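# Dridonow hand-held gripper kit: common questions

Kept up to date by Pallavi Khurana at Rathore. Last changed in March, when the finger sets were revised.

**What comes in the box?**

Two hand-held grippers, one left and one right, each with its own cable. You also get two white marker plates, a spare set of fingers and a printed setup sheet. The computer and the table are up to you.

**Who is it for?**

Labs and small shops that want to record people doing table work by hand and use the recordings to train a robot arm. Most of our buyers already own an arm. A few don't, and rent time on one at our Widville site.

**How much does one gripper weigh?**

527 grams with fingers on and the cable unplugged. Most people can work with a pair for about 68 minutes before they want a break.

**How much room do I need?**

A table you can reach across and clear floor on the sides where the cables run. Let the cables drop off the edge of the table – don't lay them across the work area.
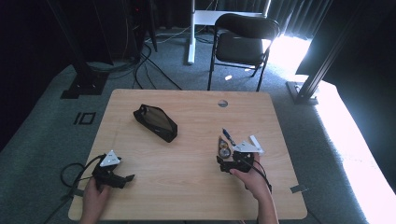
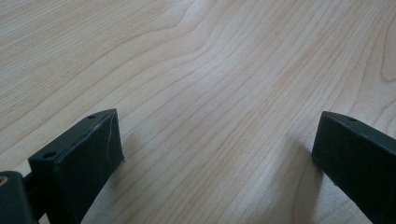 Both views have a light wood tabletop in them. The first has the two grippers in use, each with its marker plate on top, and the second is the view from a gripper with its fingers open.

**Can I use the kit with only one gripper?**

One gripper works fine for simple pick-and-place jobs. Choose "single" in the Stirno software when you start a new session, and leave the other gripper unplugged.

**Which fingers should I start with?**

Start with the flat ones that come fitted. The spare set is narrower and suits thin parts such as pens or cards. Changing a set takes a small hex key, which is not included.

**Do I have to calibrate every time?**

Once at the start of each session, and again if a marker plate gets bumped or taken off. Stirno walks you through 11 poses and saves the result with the session.

**What if a cable comes loose during a recording?**

Stirno stops the recording and keeps everything up to that point. Plug the cable back in, wait for the status bar to turn green, and start a new take. You can join the takes later from the session menu.

**How long is the warranty?**

2 years on the grippers and cables. Fingers are treated as wear parts and aren't covered – replacements are sold in pairs.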